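From the Brivdale Neighborhood Letter: Notes on Keeping a Household Calendar

September always makes me want to start over, even though it has been a good long while since anybody handed me a class schedule. The air gets a little cooler in the mornings, the school bus starts groaning up Closberg Street again, and I find myself standing in the kitchen wondering why I have no idea when the furnace filter was last changed. If you're the same way, pull up a chair, because this month I'd like to talk about the big paper calendar that has kept our house more or less on its feet.

We tried the phone calendars first, like everybody. They're wonderful for the person holding the phone! But my mother-in-law doesn't use one, the kids ignored theirs, and I kept getting little chimes in the grocery line about things I couldn't do anything about until I got home. So we went back to paper, one large sheet for each month, taped up beside the refrigerator where you can't get a glass of milk without seeing it.

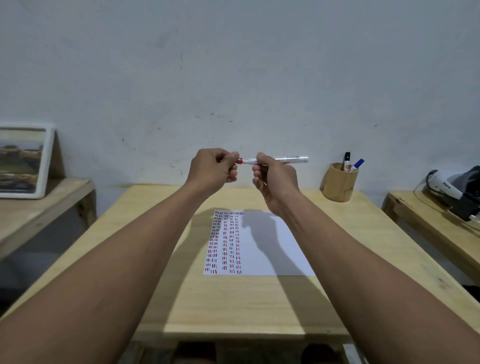
The part that took us longest to settle was what belongs on it. At first I wrote down everything, down to the library books, and by the middle of the month you couldn't find the dentist for all the scribbling. Now we keep to things that change somebody's day. Appointments go on, and so do late shifts, overnight guests, trash pickup when it moves for a holiday, and anything that involves a check. Practice that happens every week at the same hour stays off, unless it's canceled, and then it goes on in capital letters.

Color helps, though I'd go easy. We started with 12 (one of those big sets is hard to resist) and I could never remember whether light green was the dog or the orthodontist. We're down to four. Red is for money and deadlines, blue is for anything with a set time, green is for the yard, and black is for all the rest. A reader over in Prillport wrote to tell me her family gives each person a color, and I can see how that would be lovely in a bigger household.
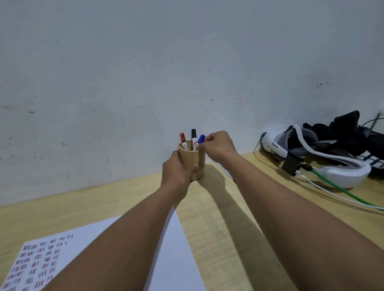
A marker and a bamboo pen holder at the desk.

Sunday-night planning never took with us, I'll admit. We do ours over breakfast on the last morning of the month, with the old sheet and the new one side by side on the table, and it takes three cups of coffee between the grown-ups. Whatever didn't get done gets carried over once. If it's still sitting there a month later, we either do it that same afternoon or let it go – the attic fan has been let go, and I feel fine about it.

Save your old sheets, too. I have mine rolled up in a closet, and they've settled more than one argument about when we had the gutters cleaned.

If you'd like to try it, the Feyisa Print Shop has blank monthly sheets at the front counter for 55 cents apiece, and they'll punch a hole at the top if you'd like to hang yours from a nail. Next month I'll be writing about freezer soups, so please send along your favorites, especially anything with barley.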